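Planification : la version 2 du séquenceur de tri est en place

Depuis mai, l'équipe de Homa Shokri travaille sur la couche qui décide de l'ordre des gestes dans la tâche de tri sur table. Le bras doit ouvrir la poubelle, y déposer ce qui doit être jeté, puis refermer. L'ancienne version enchaînait ces étapes dans un ordre fixe, sans vérifier l'état du couvercle entre deux gestes.

Le nouveau module, appelé Kaltano, traite le couvercle comme une variable à part entière. Avant chaque déplacement, la perception renvoie un état (ouvert, fermé, indéterminé) et le planificateur choisit la suite. Si l'état est indéterminé, le bras remonte et reprend une observation. Les positions des objets sont recalculées au même moment, ce qui évite de viser une pose périmée.

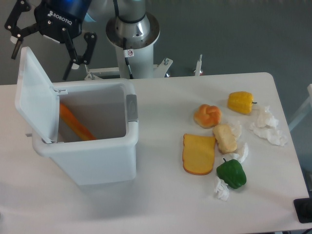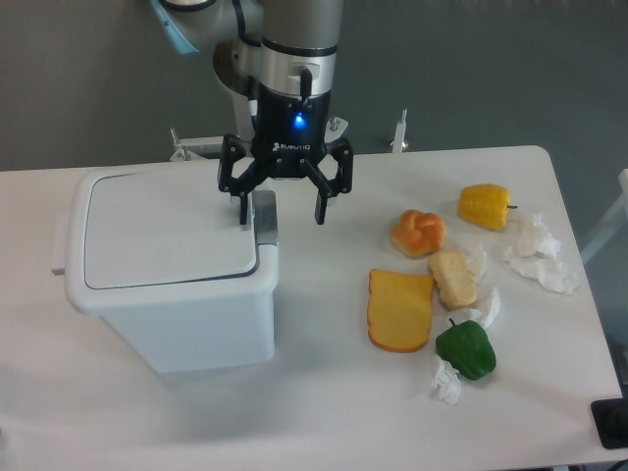 Couvercle ouvert sur la première vue, fermé sur la seconde ; pince ouverte dans les deux cas.

Sur 66 essais, 9 se sont terminés par un arrêt demandé par le planificateur. La plupart viennent des mouchoirs froissés, dont le contour change d'une observation à l'autre et que la segmentation fusionne parfois avec l'objet voisin. Un correctif est en cours de relecture.

Le code est sur la branche Jundo du dépôt interne. Les fichiers de configuration de l'ancien séquenceur restent lisibles, mais le paramètre de délai entre deux gestes est ignoré. Pour rejouer un essai enregistré, il faut régénérer l'index, compter 15 minutes. Les questions sont à adresser directement à Homa.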